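Home | Forums | Workshop & Kit | Members | Log in
Search this forum Go

Budget for a PC teardown cell

Pondau
Need a figure in by December. The job is opening old office towers and pulling the parts. Riedl quoted us 900 per gripper, fingers extra. Two arms or one?

Usau
Two. One holds, one pulls. Our bench, same sort of work:
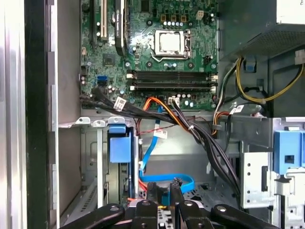
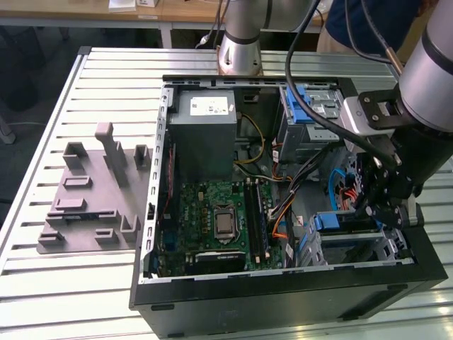

Put money aside for cables. Anything with a processor and cards is easy to plan for, but SATA and power leads never sit in the same place twice. I'd add 20 per cent for spare fingers.

Troltent
Disagree on two arms. Buy one, spend the rest on printed fixtures. We get through 45 towers a month that way.

Usau
Depends on the cases. Ours are mixed – one arm kept shoving them along the table.

Troltent
Then clamp them. Cheaper than an arm.

Pondau
Will price both. Does anyone lease?

Usau
Riedl do, minimum two years. Read the bit on servicing first.

Contact us | © Workshop & Kit Forums | Back to top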